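Keeping an old asphalt path in good order

Workura Home Notes, outdoor section

Many houses have a path which is older than the people who live there. Ours goes from the back gate, along a grass slope, and then it bends to the left. It is old asphalt, gray and tired, and when we moved in I wanted to replace all of it. The price I received was 486 for the first part only, so I decided to learn how to take care of it. These are the tips I collected during several summers. They are simple, and most of them need only a broom and some patience.

Sweeping

Sweep when the path is dry. Wet leaves stick to the asphalt and you will only push them from one place to another. A stiff outdoor broom is better than a soft one, because old asphalt is rough and the small pieces sit deep in it. I begin at the high end and walk down. For a path of 40 steps I need 10 minutes, and in July even less.

Do not sweep the grit into the grass. The mower will find it later. Put it in a bucket and keep it in the shed, it is useful on ice in winter.

I do not recommend the pressure washer for an old surface. It takes out the fine material between the stones, and after this the path becomes weak faster than before.

Weeds on the side

The edge is where the work is. Clover and other low plants like to grow close to the asphalt, where the soil stays a little warm. If you leave them, they come over the side and the roots go into every small opening.

Take a half-moon edger, or an old spade with a sharp blade, and cut a line along the path. Remove the plants on the path side of the line and leave a thin strip of bare soil. Two fingers wide is enough. I repeat it in spring and again at the end of summer.

If you like the clover (the bees like it also), let it stay behind the strip. It holds the ground on the bottom of the slope, where my grass never wanted to be thick.

Small cracks

Look at the path in the early morning, when the sun is low. The cracks show much better than at noon.

For thin cracks I use the Lesard crack filler, the one in a bottle with a long nose. Clean the crack first with an old screwdriver and a brush, then fill it slowly, a little below the surface. My neighbor prefers the MacPherson filler, which is thicker. I tried it one time and I found it difficult to press down in the narrow places.

Choose a day without rain and keep everybody off the path until the next morning. Also the dog.

Do not worry about the color. Old asphalt has light and dark patches anyway, and a new repair looks too black only in the first season.

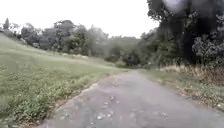
Worn asphalt with a thin margin of soil between the path and the weeds.

Rough spots

Where the surface is rough but not broken, I do nothing, only sweep. Where it is loose, I scratch out the loose part, fill it with cold patch and press it with a hand tamper. The small Dimo tamper is heavy enough for this job. Put a piece of board over the patch and hit the board, so the patch becomes flat.

Mowing beside the path

Mow along the slope, not up and down, and wear shoes with a good sole. Turn the mower so it throws the cut grass up the hill. Before you start, check the grass for stones.

Next time I will write about the gate, which needs new hinges.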